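News > Company > Press releases
Search this site Enter keyword

Civbridge to Open Repair Center in Clornach

CLORNACH, 9/15/23. Furniture repair company Civbridge will open a center on Lüthi Street later this month. It will take in tables, chairs and cabinets from households and small restaurants. The building covers 3,761 square feet and was last used by the printer Drorkis.
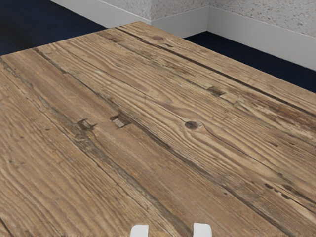

Elfriede Zürcher said the nearest shop doing this kind of work had been over 100 miles away, and that many people had given up on good furniture.

Drop-off is open 3 days a week. Estimates are free.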